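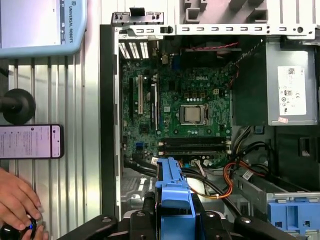
The Dell with its side off.

The man from the water company said the computer had predicted it, so the town believed the computer. I had my doubts. I had lived in Skarville for most of my life and had never known anything in that town to be predicted, including the train.

What the computer said was that the well on Flistham Hill would run dry by spring. It said this in a letter, with a chart. The chart had a line that went down from left to right, and at the bottom of the line there was a little drop of water with a cross through it. My neighbor put hers up on the refrigerator. She said it gave her a chill every time she went for the milk.

"Who drew the line?" I asked her.

"The computer did."

"And who told it where to start?"

She said I was the kind of person who would ask a doctor to show his work. I said I had done that, and he'd been wrong about my knee.

There was a meeting in the school gym on 17th October, a Monday, when the heating is off. The chairs were set out for 200 people and filled up early. The man from Hindis had a tie with small anchors on it. He told us that Hindis could run a pipe over from the reservoir at Au, and that each house would pay its share, and that the share was $1,002.

"What are the two dollars for?" somebody called out from the back.

He looked down at his papers. He really did look. I have to give him that.

I asked if anybody had gone up the hill and put a rope down the well. He smiled at me the way people smile at a dog in a car. He said the model used 31 different measures. I asked if one of them was a rope. There was some laughing, but it was the kind that wants you to sit down, so I sat down.

They voted for the pipe. I walked home past the bakery and the shut-up bank and didn't talk to anyone.

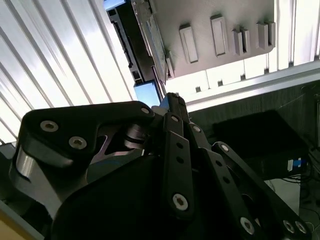

The Rope

I went up on my own the next morning with my father's clothesline and a window weight tied to the end of it. My father used to say the well on Flistham had no bottom, and I never believed that either. He had knotted the line every yard for some job in the garden – beans, I think – and the knots were still good.

The cover was heavier than I remembered. I got it half off with my foot and lay down on my coat and let the line go through my hands. I heard the weight go in. I let out more line until it went slack, and then I pulled it all back up and felt for where the wet began.

There was plenty of water. I sat up on the grass feeling very pleased, and I stayed pleased until I started to think about what plenty meant. I had one wet rope. I didn't know how deep the water had been last October, or in any year before it. If the well had been twice as deep when I was a girl, then the man with the anchors was right and I was a woman with a muddy coat.

I took a pencil and wrote the number of knots on the underside of the cover, where the rain wouldn't get at it. Then I saw there was writing there already. It was my father's, in the square capitals he used for seed packets. It was a number, with no date beside it.

It was 3 more than mine.

I put the cover back and went down to see when the first payment was due.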